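Right, a thread on why I think everyone should learn to splice and coil rope properly. I've been at it since last August and I'm hooked. 1/

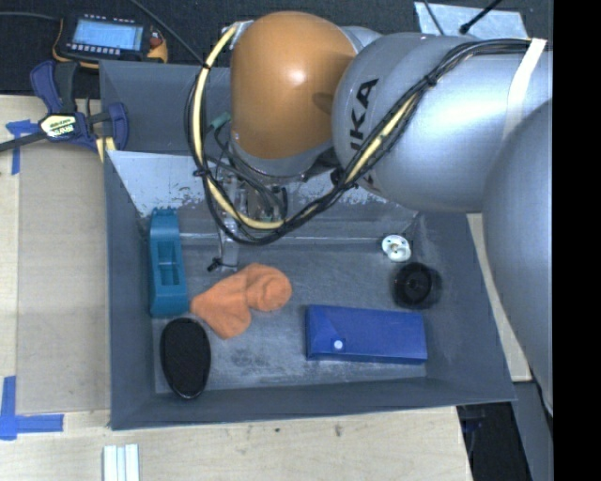
Coiling is where I tell everyone to start, well before knots. Most of us wind rope round an elbow, which puts a twist in every turn, and then we wonder why it comes out as spaghetti. Let each turn fall in one wide, easy loop, like the black cables hanging down into that grey bin, and give the rope a half roll between finger and thumb as you go. It lies flat! It stays flat! 2/

Next: the eye splice. Three-strand rope, unlay the end, tuck each strand under one of the standing strands, against the lay. First go took me 38 minutes and looked like a bird's nest. I was so proud of it. 3/

Buy cheap rope to practise on. There's a chandler's in Mirnport called Stanciu that sells offcuts from a tub by the door, and I came home with 17 of them in a carrier bag. Bliss. 4/

Tape your ends before you cut. Then tape them again, tighter. 5/

Someone asked about natural fibre. Manila smells wonderful and it holds a tuck beautifully, but it sheds all over the carpet. I do mine on the back step with a mug of tea. 6/

Five full tucks for slippery synthetic stuff, three for manila. I taper the last one by thinning the strands — fiddly, but it looks so neat when you roll it underfoot afterwards. 7/

Current project is a new mooring line for Poris, my very small and very leaky dinghy. Soft eye at one end, back splice at the other. I keep picking it up just to look at it. 8/

If you've got an old washing line in the shed, go and have a play tonight. And send me your wonky first splices please, I want to see all of them! 9/9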